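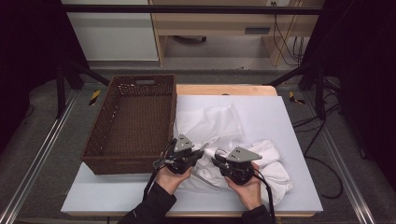 3.2 White things, and why they slow us down

I went into this study thinking the hard items would be the big ones, bath sheets and duvet covers and so on. Nope! The items that ate up our afternoons were small, white and thin. Out of the 2,014 items in the Rosser laundry log, 103 got the note "can't find the edge," and when Solange Gauthier and I went back through those notes on a Friday, white fabric came up over and over (she had been telling me this since October, so I owe her a coffee).

My best guess is that you find an edge by its shadow, and thin white cloth hardly throws one. On a pale work surface it's worse still. You pinch what you think is a hem and it's a fold in the middle, so you let go and start over. Ribbing helps a bit, because the lines bend wherever the cloth bends, and you can follow them with your eye until they run into a seam.
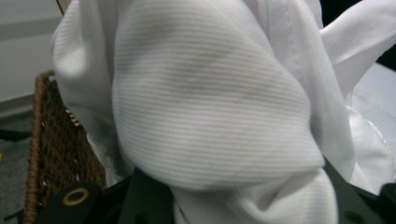
Figure 4. Fine ribbing on a bunched white garment, with a stitched seam to the right of the main fold. Note the faint grayish patch on the fold.

Patches like the one in Figure 4 gave us a second headache. Is it a stain or is it shade? Rhodri Bevan, who sorted for us at the Valtville site, called it one way, I called it the other, and we had a long and pretty silly argument over it. In the end we scored any soft gray area with no clear border as "unsure" and left it out of the stain totals. I still think that was the right call, though it does mean our stain numbers for white items run low.

One more thing about baskets. We had people work with the basket on their left, and a few of them told us they'd have liked it on the right. We didn't test that. The Kisine group did switch sides for 30 of their items, but with only 9 sorters I wouldn't lean on it too hard.

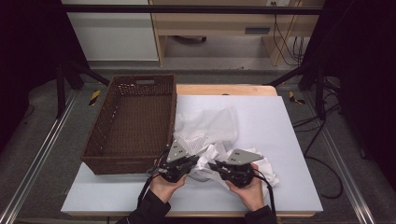 3.3 Scoring a finished fold

We kept the scoring simple: corners together or not, sleeves in or out, and would you put it on a shelf as is. Anything with two yeses or more counted as folded.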